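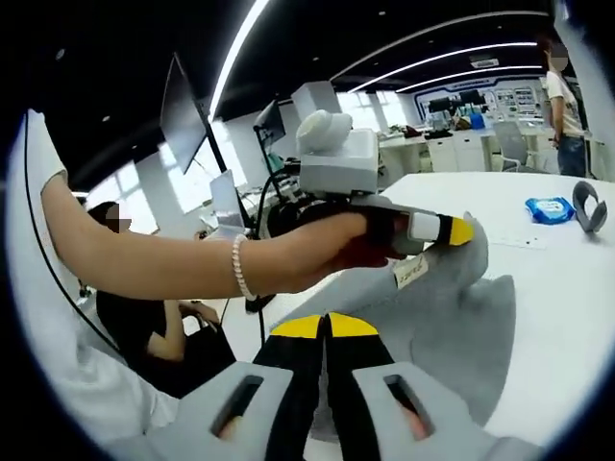
Bench book, August 2, 2018

Ring shank for the Mansour order, second attempt. The first one is in the scrap tin and I've stopped being cross with it. It cracked at the shoulder on the draw down, and looking at the break under the loupe this morning I could see big sugary grains right across it. Overheated in the anneal, plain as anything. So today was slower and much better!

Cast a fresh ingot from clean 18 carat yellow, no old scrap in it this time. Borax on the crucible, mould warmed and lightly oiled, poured in one go. Lovely skin on it. Filed off the bit of flash, tapped it square on all sides with the flat hammer and started rolling.

Kept the passes small. Annealed after every 4, dull red and no brighter, with the blinds down so I could judge the colour properly. (The lamp over the hearth has been fooling me for months, I think. Everything looks cooler under it than it is.) Quenched once the red had gone, pickled, rinsed, dried, back through the mill. No sign of cracking at the edges and it stayed sweet under the hammer all the way down. I was grinning by the end of it.

Bent it up round the mandrel with the rawhide mallet, closed the joint, sawed through the join to get the faces true and soldered with hard. It flowed through in one flash. I do love it when that happens. Rounded up afterwards and it's a hair under size, leaving me room to clean the inside.
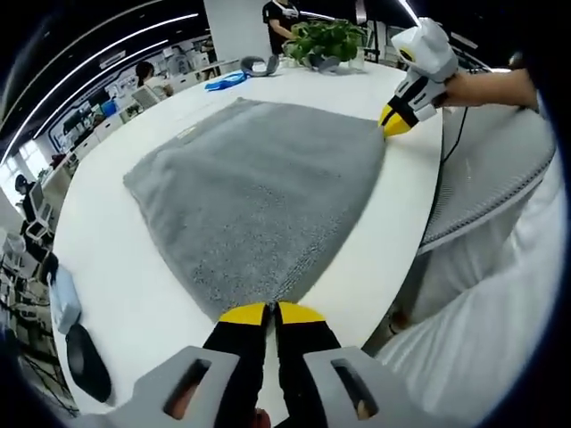 Next the collet. The stone is a cabochon, a moonstone with a really strong blue sheen when you tip it to the window, and it sits a bit lopsided on its base, so a bought collet was never going to suit. Made a strip, annealed, and fitted it by hand a little at a time. Took three goes to get the length right. Stone drops in with a tiny click now and doesn't rock. Put a narrow bearing inside from square wire and left the wall tall, to be filed down once I've seen it sitting on the shank.

Tried the new Norineo flux on this joint, the paste one. Goes on well with a small brush and doesn't bubble up and shove the solder about like my old stuff. The residue is stubborn though, it needed a second spell in the pickle. Jury's out until I've used it on something with more joints in it.

Saw blades: Ultberg 4/0 are much nicer on curves than the last lot. Broke two all day, both my own fault for twisting. Order another 12 dozen with the next metal order, and check whether the 588 drawplate is back in stock while I'm at it. Ours has a chip in the smallest hole but one and it leaves a line down every bit of wire.

Engraved a test leaf on the offcut too, just to see how this alloy cuts. Crisp! Bright walls, hardly any burr. If the customer does go for the leaves on the shoulders, I'd like to use the onglette for the veins and a flat for the background, and leave the background unpolished. A high shine there would fight with the moonstone. Drawing is in the blue folder with the other Zastico sketches from June, the one with the longer stem.

Left for next time:
Notch the shank to take the collet, using the barrette file
Solder with medium, heat from below, stone well out of the way
Ask about the leaves before any more is taken off the shoulders
Change the pickle, it's gone very blue
Empty the bench skin, there's a fair bit of lemel in it and I don't want it mixed with silver

Also the pendant drill needs its slip joint greasing, it was warm to the touch after ten minutes on the collet.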